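Skudel: notes on a two-level room

README, December 2021
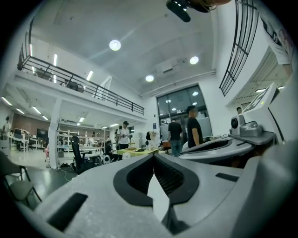
I started Skudel as a folder of notes on how tall workspaces get lit, and it has grown to 215 text entries, one per room. Most are dull little boxes, so I get quite excited when a mezzanine turns up! Trarier is my favourite so far: white walls, white ceiling, round lights overhead, and strip lights in rows running back underneath the upper level. The black railing gets its own line in the file (I tag railings separately, blame my old job fitting them). Dark glass at the back picks up small reflections of the lights, so please don't add those to the fittings column. I did that in November and had to redo 40 rows.

Files are plain text, notes capped at 3000 characters. Stairs go under "access", vents under "air". The Drukier entries still use the old tags and I'll get to them when I can.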